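Shop Talk > Office and Home > Can a machine do the filing yet?

wiriya_bench
October 12, 2026
My wife wants to know when something else can do our filing. Two arms, loose printed pages, a black folder. Paper is the chore I'd most like to hand off.
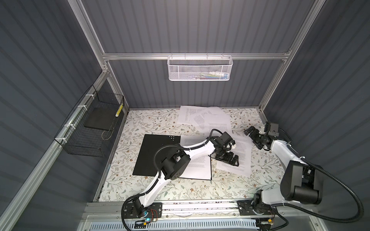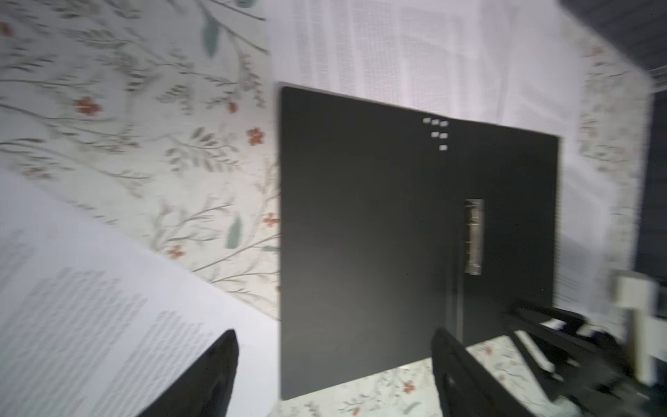
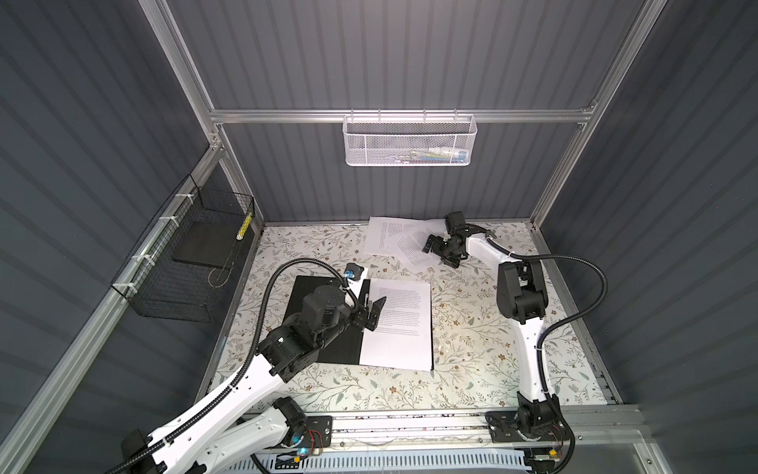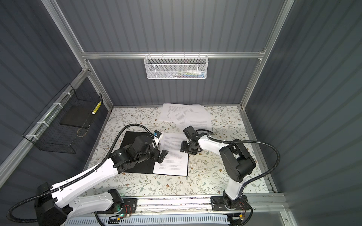

My guess is we're close for neat stacks and nowhere on a kitchen counter. I have 322 pages of manuals to put away and I did 75 of them on Sunday. Would you trust a machine with yours?

Grastent
No. One sheet flat on a cloth is hard to pick up even with fingernails. Two overlapping sheets are worse. Call me when it can separate them without a crease.

trevell_mike
Disagree. Print shops have fed single sheets for decades with suction and rollers.

Grastent
From a squared stack in a tray. Pages lying every which way are a different job.

Sang-wook Son
I run a small packing shop. We tried an arm on flat cartons in May and it was fine. Paper inserts we still do by hand, nearly 10 seconds each. I'd take a machine at half that speed if it ran overnight.

erer
Half speed is no good at home. I'd be standing there watching it.

trevell_mike
So go do something else while it works. You don't watch the dishwasher.

erer
The dishwasher doesn't have my tax forms in it.

wiriya_bench
Fair. I'll do the rest of the manuals myself. Does anyone have a hole punch that goes through more than 10 sheets?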